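How to plan a day on a whale watching boat from Govora

My wife and I went out from Govora harbor in August, and before the trip I spent many evenings reading about it. The information was in many different places, so I put it in one page for other people who travel there for the first time.

Step 1. Choose the boat before you choose the day

There are two kinds of boats in Govora. The big one, from the company Serkora, carries 100 passengers and has a cabin with seats and a toilet. The small ones are open rubber boats for 14 people. On the small boat you sit very near the water and you wear a heavy suit which they lend you. On the big boat you can walk, buy tea and go inside when you are cold. If you have back problems, do not take the small boat. It jumps on the waves the whole way.

Step 2. Book the morning departure

The wind in the bay usually comes after lunch. The first boat leaves at 7:30 and the water is often flat until noon. We booked by email one month before. You must write the weight of every passenger for the small boats, so have this ready. Ask also what happens if the boat is canceled. With Serkora you can choose the money back or a new ticket, but you have to say which one at the office on the same day.

Step 3. Prepare your stomach

Eat a small breakfast, bread or a banana. If you use pills for sea sickness, read the paper in the box, because most of them must be taken before you board. Sit in the middle of the boat, low, and look at the horizon. I looked at my phone for five minutes and I regretted it for two hours.

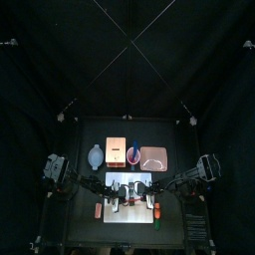
Hậu Mạc wrote to me after reading the first version of this page and said that the afternoon boat should not be forgotten: she took it twice, in light wind both times, and there were only 17 passengers on the big boat, so everybody had a place at the rail. She also said that the low sun makes it easier to see the blow of a whale from far away. I still prefer the morning, but if you sleep badly or come by bus the same day, her advice is good.

Step 4. Pack for cold, also in summer

On land we had T-shirts. On the water I wore two sweaters, a rain jacket and a hat, and my hands were cold. Take:

thin gloves
a hat that closes under the chin
sunscreen and sunglasses
a dry bag for the phone and the wallet
water and something salty to eat

Leave the umbrella and the big backpack at the hotel. The office has lockers, but they take only coins.

Step 5. Get to the harbor

From the center of Pacheco, take the bus to the last stop and walk down the hill past the fish market. The walk is ten minutes. By car, use the upper parking. The lower one is for fishermen and they do check it. Be at the pier 30 minutes before departure for the safety talk.

Step 6. On board

The guide calls the direction like a clock. Twelve is the front of the boat, three is the right side. Practice this once in your head before you need it. When a whale dives and shows the tail, it can stay down a long time, so use this pause to change places or to clean your glasses.

We paid in cash at the office. The card machine did not work that morning, and the nearest bank machine is up the hill beside the Bredberg bakery, which opens at six and sells good cheese rolls for the boat.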